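4. Puesta a punto de la celda de mesa (brazo Franka + pinza paralela)

Vale para la celda Skerndale y para su copia en simulación, escena Iswood. Si solo usas la simulada, sáltate 4.1 y ve directo a 4.2.

4.1 Antes de dar corriente

1. Base bien atornillada al soporte. Comprobar los cuatro tornillos en cruz, con la llave del cajón, no con la pequeña.
2. Cable del controlador sin tirones. Dejar bucle.
3. Pinza: dedos limpios, sin restos de cinta. Mirar que los dos tengan el mismo juego.
4. Mantel por debajo del alcance del codo. Los pliegues que caen al suelo no estorban, los que suben al tablero sí. Alisar.
5. Parada de emergencia a mano. Probarla ANTES, no despues.

PRECAUCIÓN: nadie dentro del alcance del brazo con los frenos abiertos. Tampoco "un segundo".

4.2 Arranque

1. Encender controlador. Esperar a que la luz deje de parpadear.
2. Abrir Puller (el programa de secuencias). Si pide perfil, escoger Choi. El perfil por defecto lleva otra pinza y los límites salen mal.
3. Desbloquear frenos desde la consola. Se oye un clic por articulación.
4. Llevar a reposo. Velocidad al 18 %, no más la primera vez.
5. Abrir y cerrar la pinza dos veces en vacío. Si al cerrar se queda corta, repetir homing (4.5).

En simulación: pasos 2, 4 y 5 nada más. No hay frenos que abrir pero el homing sí hay que hacerlo, si no la apertura que lee Puller es la de la sesión anterior.

4.3 Marco de la mesa

La mesa es redonda, no tiene esquina que sirva de origen. Se usa el centro del tablero.

1. Menú Celda > Marco > Nuevo.
2. Altura: bajar la pinza cerrada sobre el centro hasta tocar tela. Subir 14 mm. Guardar ese punto como "aprox".
3. Tomar tres puntos más cerca del borde, repartidos. Puller calcula el plano.
4. Si el error sale en rojo, borrar y repetir. Casi siempre es el mantel arrugado.

NOTA: el grosor de la tela cuenta. Si se cambia el mantel, se repite 4.3 entero. También en Iswood, donde la tela tiene su propia malla y colisiona.

4.4 Prueba de aproximación

Con objetos ya puestos. Cosas distintas de alto: algo plano, algo de pie, algo delgado. Lo que se usa en Iswood va bien (plato, libro, botella pequeña, regla, lápiz, mano de modelo).

1. Elegir objetivo. Para la primera pasada, el que esté de pie.
2. Abrir pinza del todo.
3. Ir a "aprox" desplazado sobre el objetivo, muñeca hacia abajo.
4. Parar. Mirar desde el lado, no desde arriba. Los dos dedos tienen que quedar uno a cada lado del objeto. Un dedo justo encima = no bajar.
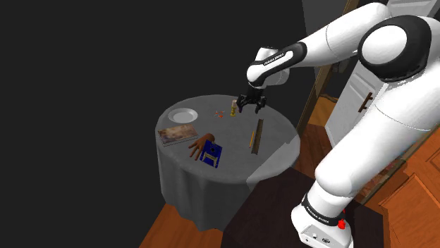
5. Corregir en X e Y con las flechas de Puller, pasos cortos. No girar la muñeca para compensar un desplazamiento, luego se arrastra el error a todos los objetivos.
6. Guardar la corrección en el perfil, no en la secuencia. Si se guarda en la secuencia se pierde al cargar otra.
7. Bajar despacio. Cerrar. Subir. Soltar en el mismo sitio.
8. Repetir con algo delgado. El lápiz y la regla se cogen con los dedos cruzados a lo largo, o sea, que cierren sobre el canto largo.

PRECAUCIÓN: el plato y el libro no se cogen desde arriba con esta apertura. Sacarlos de la lista de objetivos o el planificador lo intentará igual, y da con los dedos en la mesa.

Si el brazo se para a mitad de bajada:
- Error 19: contacto inesperado. Revisar 4.3, el plano está alto o bajo.
- Error 66: límite de articulación. Volver a reposo y entrar con el codo más recogido.
- Sin código: Puller se ha desconectado. Cerrar, abrir, perfil Choi otra vez.

4.5 Homing de la pinza

1. Brazo en reposo, nada entre los dedos.
2. Pinza > Homing. Cierra y abre sola.
3. Comprobar la lectura con la pinza abierta. Si baila, limpiar guías y repetir.
4. Si sigue bailando, no seguir con la prueba. Ir al capitulo 7, cambio de dedos.

4.6 Al terminar

Reposo, frenos echados, cerrar Puller, controlador apagado, en ese orden. En simulación guardar la escena con nombre nuevo, no machacar la original. El perfil se guarda aparte (Archivo > Guardar perfil), el botón de la barra solo guarda la secuencia.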